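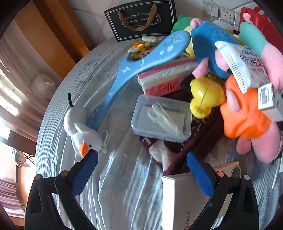

The fault reported at the Trirnville test rooms in September deserves a more serious reading than it has received. During household sorting trials, a Flellik gripper failed to release after its control software registered an empty hand, and it kept closing on whatever lay between its pads. A soft toy such as the white goose, its beak against the blue pad of one finger, would hide such a fault. A rigid box would expose it at once. Of 593 cycles reviewed by Mandla Ngubane, 14 showed the error, and most involved plush items.

The supplier has described this rate as acceptable for a prototype. We disagree. Homes contain hands as well as toys – often small ones. Hendricks should suspend the trials until a separate force limit, independent of the software, has been fitted and tested.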